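Lestden、調理作業向けシミュレーション環境「Mondis」の提供を開始 アーム動作の事前検証をサービス化

ニュース|ロボット・自動化
2026-07-03

Lestdenは、ロボットアームによる調理作業を仮想空間で検証するサービス「Mondis」の提供を開始した。厨房を模した環境データ、調理器具と食材の3Dモデル、動作記録用のツールを一式にまとめたもので、契約者は自社の制御プログラムを接続し、実機を動かす前に把持や移動の軌道を確認できる。対象は食品加工機器の開発会社、大学の研究室、システムインテグレーターなど。

Mondisの標準構成には9種類のキッチン環境が含まれる。天板の材質、床材、壁面の色、照明の方向は環境ごとに異なり、それぞれ設定ファイルから変更できる。配置できる物体モデルは300点で、フライパン、ヘラ、鍋、皿、野菜類などを収録した。各モデルには質量、摩擦係数、衝突判定用の簡略形状が付属する。物体の初期位置は固定のほか、指定範囲内での無作為配置にも対応する。

アームは多関節型の協働ロボットを想定しており、二指グリッパーのモデルを標準で備える。手先の開閉幅、把持力の上限、関節ごとの速度制限は数値で指定する。利用者が独自のハンドを使う場合は、形状データと関節定義を所定の書式で登録すると、同じ環境内で試験を行える。登録時には干渉チェックが自動で実行され、形状が重複している箇所は一覧で出力される。
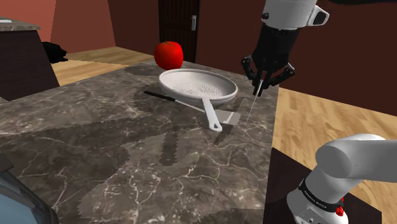

シミュレーション画面の一例。大理石調の天板に白いフライパンとヘラ、トマトを配置し、右側に二指グリッパー付きのアームを置いている。

描画は精細モードと高速モードの2種類を切り替えて使用する。高速モードは影とテクスチャの解像度を下げて処理量を抑える方式で、影の輪郭に階段状の段差が出ることがある。同社の製品資料では、軌道の確認や大量の反復試験には高速モード、カメラ画像を入力とする認識モデルの評価には精細モードを推奨している。両モードで物理演算の設定は共通であり、描画の切り替えによって接触判定の結果が変わることはないという。

試験結果は、関節角度、手先の位置と姿勢、接触力、物体の移動量を時系列で記録する。出力形式はCSVとJSONに対応し、動画は試験ごとに個別のファイルとして保存される。反復試験は1回の指定で最大2000回まで予約でき、途中で停止した場合は完了済みの分から再開する。成功・失敗の判定条件は、物体の最終位置、傾き、把持の継続時間などを組み合わせて利用者が定義する。あらかじめ用意された判定条件のひな型は、「持ち上げる」「移し替える」「器具を所定の位置に戻す」の三つである。

提供形態はクラウド版と構内設置版の二つ。クラウド版はブラウザーから操作し、計算資源の管理はLestdenが行う。構内設置版は利用者のサーバーに導入する方式で、外部ネットワークに接続しない環境でも動作する。ただし、物体モデルの追加配信を受けるには、更新ファイルを別途取得して手動で適用する必要がある。環境データの編集機能は両版で共通となっている。

導入支援はEkanayakeが担当する。支援内容は初期設定、独自ハンドの登録代行、既存の制御プログラムとの接続確認で、いずれも基本契約とは別の見積もりとなる。実機との誤差を測定する較正作業も依頼できるが、液体、粉体、加熱による食材の変形は現行版の対象外である。柔らかい食材についても剛体として扱われるため、把持時のつぶれや切断を伴う作業の評価には使用できない。

2月から実施した先行試用には、調理機器の設計を手がけるVandlowが参加した。同社は平置きした器具の拾い上げを課題に設定し、ヘラの柄のように薄く細い部分を把持する際の進入角度を比較した。この試用での要望を受け、正式版では手先の進入角度を範囲で指定し、刻み幅ごとに自動で試験する機能が追加された。物体同士が重なった状態を初期配置として保存する機能も、正式版で新たに加わった。

評価版は申し込み後30日間利用でき、反復試験の回数は合計100回に制限される。収録環境は1種類のみで、独自ハンドの登録には対応しない。評価版で作成した設定ファイルと判定条件は、そのまま正式版に引き継げる。価格は構成により異なり、個別見積もりとなる。申し込みはLestdenの製品ページで受け付けている。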